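El cambio de armario, otra vez encima de la cama

Noviembre me pilla siempre igual: con los jerséis metidos en una caja y yo saliendo a por el pan en manga corta, tiritando y haciéndome la valiente. Este año aguanté hasta que una mañana vi vaho en la ventana de la cocina y me dije venga, se acabó, hoy se hace.

Mi método (si se le puede llamar así) consiste en volcarlo todo sobre la cama. Todo. Sé que hay gente muy organizada que va balda por balda, con sus etiquetas y sus bolsitas, y les tengo una envidia tremenda, pero yo necesito ver el montón. Además tiene una ventaja enorme: hasta que no acabas no puedes acostarte. Una vez lo dejé a medias y dormí con un abrigo en los pies, y no lo recomiendo.

Empecé a las 10 de la mañana, con café y la radio puesta. Las cajas son las de siempre, unas Hestora de tela con tapa que compré para la mudanza y que ya tienen las esquinas un poco vencidas. De la primera salió lo de punto, y ahí me entretuve más de la cuenta, porque el punto hay que mirarlo bien: si ha hecho bolitas, si los puños se han dado de sí, si hay algún agujerito de polilla de esos que solo aparecen a contraluz. ¡Y mira que meto saquitos de lavanda!

Lo que más me cuesta es no doblar nada hasta tenerlo todo a la vista. Levanto una prenda, la miro, la vuelvo a dejar caer, cojo otra... y el montón parece que crece. El canalé color crema, además, se arruga sobre sí mismo en cuanto lo agarras por el borde, y sobre la sábana de rosas rojas queda tan bonito que me dan ganas de dejarlo ahí de adorno.

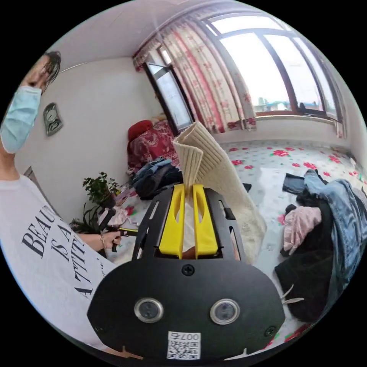 Doblar sin volverse loca

Para el punto gordo, nada de perchas. Esto lo aprendí tarde, después de cargarme un cárdigan Palumbo precioso al que le salieron dos picos en los hombros que no se fueron ni con vapor ni con rezos. Ahora va todo doblado: prenda boca abajo, mangas hacia dentro, un pliegue a lo largo y luego en tres. Si es muy grueso lo dejo en dos y no lo aprieto.

Los de canalé los estiro antes un poquito con la palma de la mano, siguiendo las rayas, para que no se queden marcados torcidos. Y los gordos abajo, los finos arriba —parece de cajón, pero yo llevaba años haciéndolo al revés y sacando la pila entera cada vez que quería una chaqueta.

Lo del verano se fue a las cajas bien limpio, que si no las manchas invisibles salen amarillas en mayo. Las camisetas las enrollo, los vestidos los doblo flojos y las sandalias van en una bolsa Wiltton aparte.

Me queda pendiente el cajón de los calcetines, que es un mundo, y buscar un quitapelusas que dure más de una temporada. Si tenéis alguno que os funcione, dejadme el nombre en los comentarios, ¡que el mío ya solo hace ruido!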